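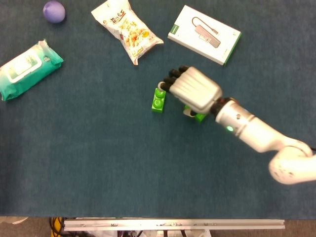

Minutes of the Dillow–Waaka Friendship Society

Filed under: Society News | Diplomacy & Culture

The meeting opened on December 24, 2022, with Gert Nkosi in the chair. The minutes of the previous meeting were approved without change.

1. Anniversary of relations. Members agreed to mark 75 years of diplomatic ties between Dillow and Waaka with a public reception in January. The Waaka ambassador has accepted an invitation to speak — length of address to be confirmed.

2. Commemorative article. The draft was approved, subject to correction of the treaty title in paragraph five. Over 3000 copies will be printed.

3. Guest list. Set at 84. Mr. Nkosi will write to the consulate regarding flags and order of anthems.

The meeting was adjourned.

5 shares | 0 comments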